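A day at the Lemosar workshop, January 18, 2025

I had been promising myself a visit to Lemosar ever since November, when we began arguing at our own place over which hand-held gripper to settle on, and I am so glad I finally went (even with 200 miles of motorway there and back).
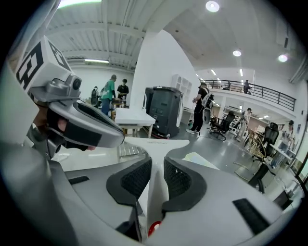 Our argument comes down to the Pallden against the Okoro, and I was keen to have both in my hands on the same day. The Pallden is the lighter of the two, and my wrist was grateful by lunchtime. What won me over, though, was the fingers. I do like a pair of black pads with that textured mesh face and the thick rubbery border, set in a V so you can look straight down between them at whatever you're after. The Okoro has a firmer squeeze, but I kept having to tilt my head!
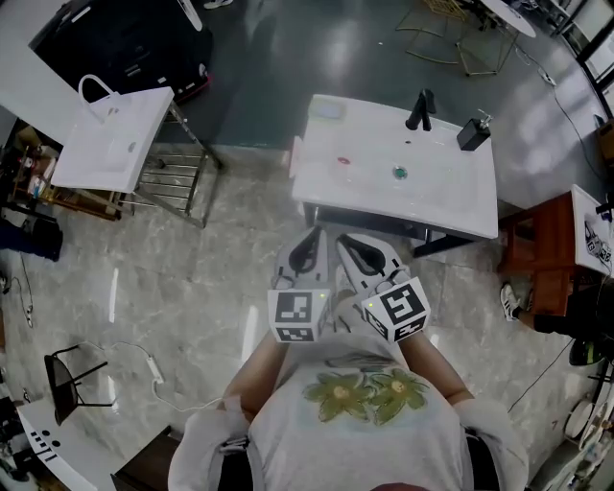 2 min read

After a very decent cup of tea we moved on to the sinks, a job I'd never have thought of setting for a comparison and now want to copy at home. With a gripper in each hand, you have a faucet and a soap dispenser to work around, and the basin walls leave less elbow room than you'd expect. I was hopeless to begin with, then rather pleased with myself. They've also had the Grasel controller on trial, and I hope to come back for that one.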